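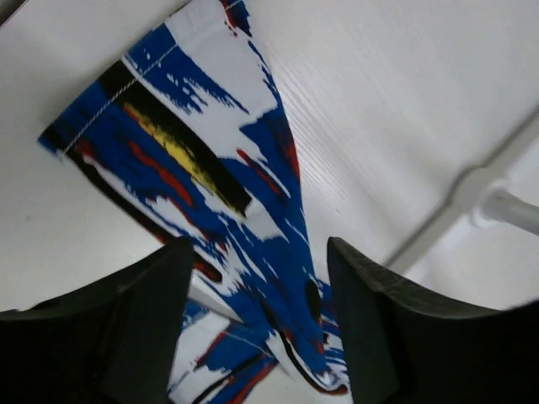 Setting the grip on the Boltisix starts with a soft item you can fold a few times without caring about creases. A printed cloth works better than a plain one, as you can see movement in the pattern. With the blue, red and black cloth between the two black fingers, the part near the grip gathers into a narrow section and the white stitching at the hem stays out on the table, well away from the fingers. Try for a hold like that before you change any settings.

What you need: the Boltisix kit ($375 from Dandau, cable included), a white or light table, and one cloth.

Step 1. Open the Lai app and pick Soft Items. The force comes set at 72, which is too high for thin cotton. Drop it to 40.

Step 2. Lay the cloth flat and move the arm over the middle of it. Lower it until the fingertips just touch the table, then press Save Height.

Step 3. Press Close. If the fingers shut on nothing, lower the saved height one notch and try again.

Step 4. Press Lift and wait. If the cloth slides, raise the force by two and repeat from Step 3. Stop when it holds for a full lift.

Step 5. Save the setting under the name of the fabric. Towels and denim will need their own.

The Makow pads sold as an extra grip silk a little better. I didn't need them for cotton. Wipe the fingers with a dry rag every 400 lifts or so the lint doesn't build up.

Written by Kekeli Tsikata. Updated May 17, 2024.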